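Landia's takeaway counters get a tidy-up

1 November 2018

Tea and coffee to go will soon be a good deal easier to manage in Landia. Osau, the group behind the town's takeaway counters, is bringing in a simple new way of setting out and packing the small things: cups, napkins, stick packets and the bag they travel in.
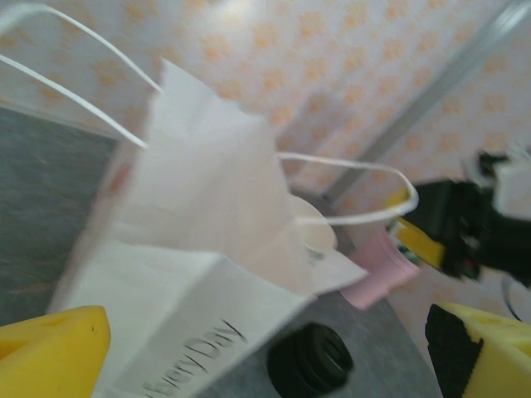
White paper bag with twisted-paper handles, and a pale pink cup.

The idea grew out of a trial in June at the Alaoui tea room, where staff packed 553 orders and kept notes on what got left behind. Napkins came top of the list, by a long way!

"We had everything in drawers," said Khadija El Khatib, who led the trial. "Now it's all out on the counter, and you can reach for it without thinking."

Napkins go in a shallow cardboard tray against the wall, with white paper cups close by. Stick packets stand up in a pink cup in the corner. 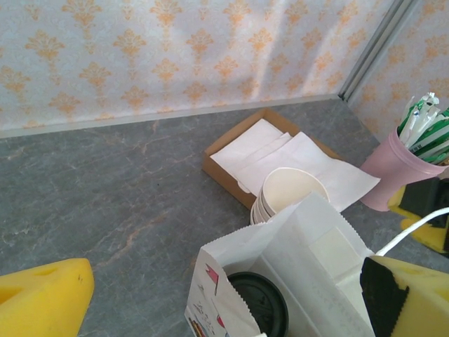

Trays and refills

Any open cardboard tray will do, and old packaging is very welcome. Napkins lie flat in the bottom and are topped up at 12 each day.
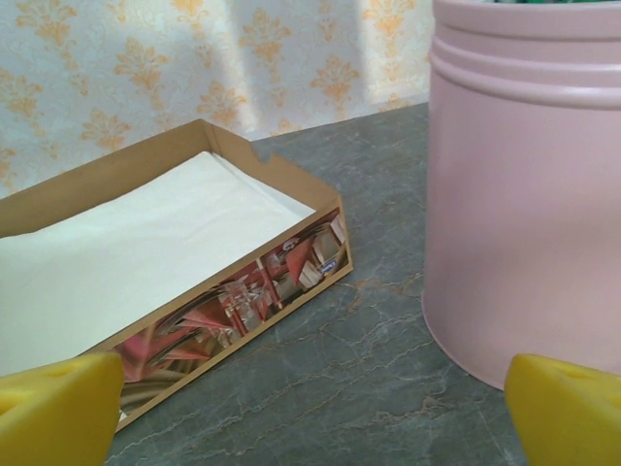
Folded napkins in a cardboard tray, beside a pink container.

The bag stays open in the middle of the counter until the order is complete. Cups go in first, napkins last.
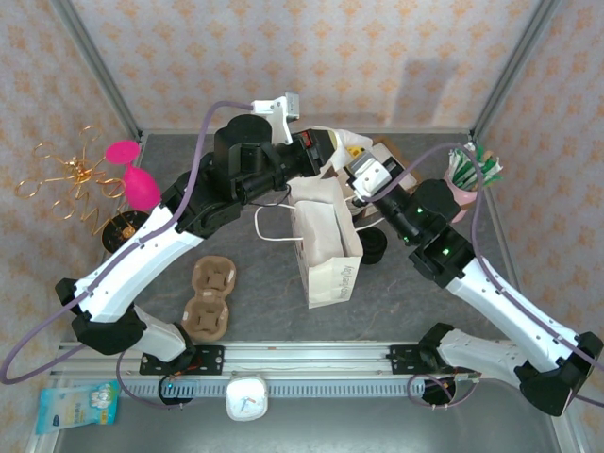

Ataberk Altıntaş said he would happily give up a drawer or two for a counter like it, and asked for a second napkin tray at busy times. Osau has agreed to try one at its Nukia counter for 3 weeks.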